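¡Zullia ya tiene su marcha del globo!

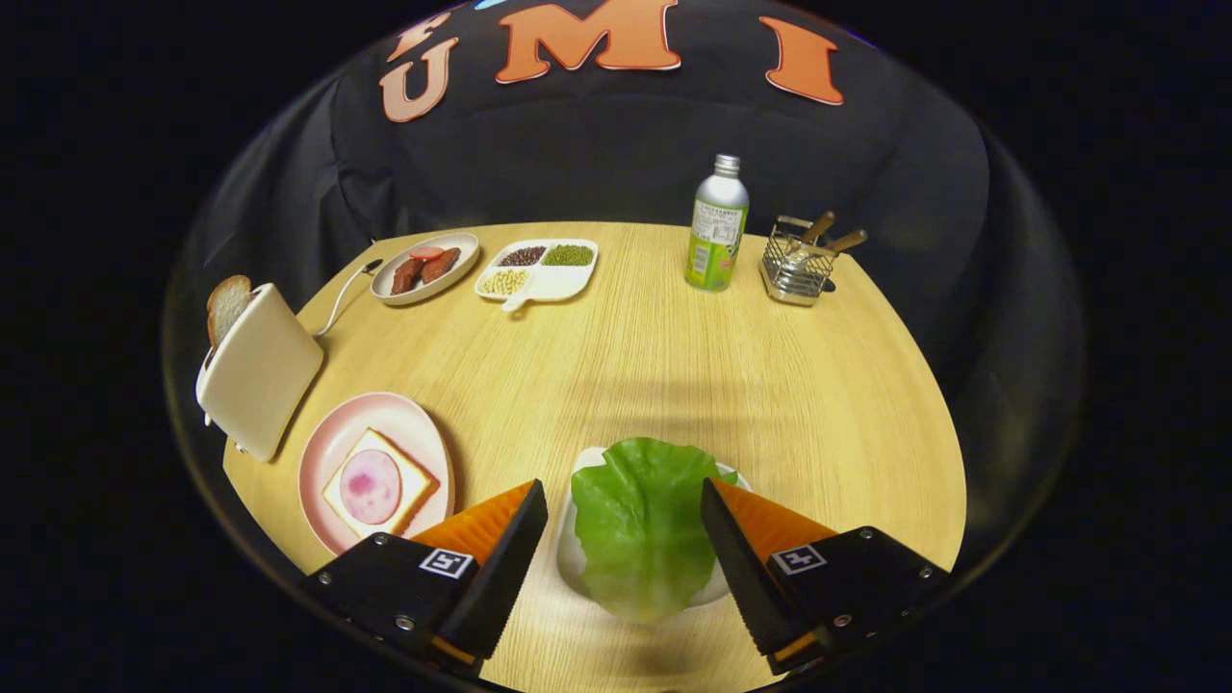
Una mesa redonda de madera clara ante el telón negro con letras naranjas.

Gesden, abril de 1999. El ayuntamiento ha dado permiso a la marcha que llevará un globo satírico hasta la plaza Prieto, después de 52 días de trámites y dos negativas. ¡Menuda alegría en la calle! La petición reunió 1.354 firmas, muchas recogidas a la salida del mercado, y salió adelante por 2 votos.

«Queremos reírnos del poder en voz alta y a plena luz», dice Yolandi Visser, portavoz de la plataforma Zullia. El globo lo cose el taller Flosov – todo a mano, con tela donada por los vecinos – y desfilará con 49 músicos detrás. La policía local cortará el tráfico desde el puente viejo. Si llueve, la marcha pasa a septiembre.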